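Last updated: April
Filed under: Club diary, Away days

Up at 5:40 to catch the early bus to Nedau. Rain as far as the reservoir, then clear. I had the draw sheet, two spare nets and a bag of sandwiches that were gone before we got off the highway.

The hall at Nedau is bigger than ours and much colder. They had put down a new floor since last year, and my shoes squeaked on it all morning. We had 13 players entered, most of them in the lower bands. I was in band four again. Lost my first match in straight games to a left-hander with a short serve I could not read. Won the second. The third went to a deciding game and I let a 9-4 lead go, which I thought about all through lunch.
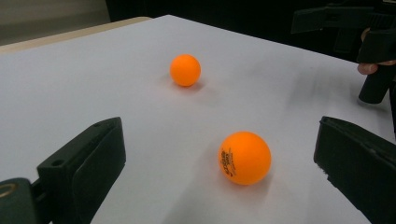
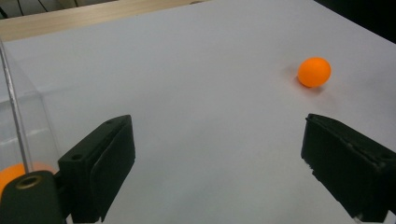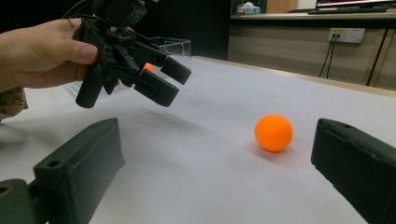 Orange balls on a white table.

Orkeretti Table Tennis Club, Juniors and Seniors Section

Lunch was soup and rolls in the side room, $2 a bowl. Talked with the Pulura team about their roof. They have raised nearly 3,000 dollars and need the same again before winter. Their secretary asked if we would play a friendly to help, and I said I would bring it up.

The doubles started late, at 2:15. My partner's knee was bad, so we stood close to the table and blocked everything. It worked for one round. Our juniors did better than any of us and reached the semifinal, where they lost to Chow in four games.

Home after dark. Washed two shirts, iced my wrist, and wrote the results into the green book. Must order 40 practice balls before the next session and find out who has the key to the equipment closet.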